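Packing bench notes: soft goods

The sorting guide for soft goods has been revised for November and applies to both packing tables at Prerkau. Tane Sheehan wrote the changes, and questions on them go to him at extension 514.

Flat pouches

Flat pouches stay in their own category and are no longer grouped with bags. The entry covers any pouch that lies flat when empty, with or without a strap. Check the inside before packing, close it, and fold the strap under the body. Small labels stay on. Patterned pouches, such as black with a white grid, are logged by base color first and pattern second – "black, white grid", never "checked".

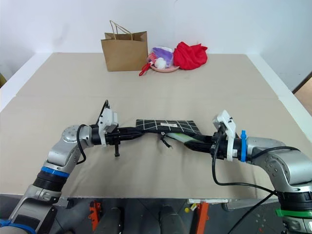 Paper bags

Kraft bags with twisted handles are used for mixed orders up to 2 kg. Stand the bag open at the back of the table, against the wall, and load flat items along the sides. Plush toys go in last. Bags arrive from Cidia in bundles of 20, and the minimum reorder is 200. Horácio Cardoso places the order when the shelf is down to one bundle.

Small items

Plush toys and other loose pieces are held on a shallow plate until the order is checked against the slip. Keychains and loops are entered on a separate line. The old Sequeira slips remain valid until the pad is used up.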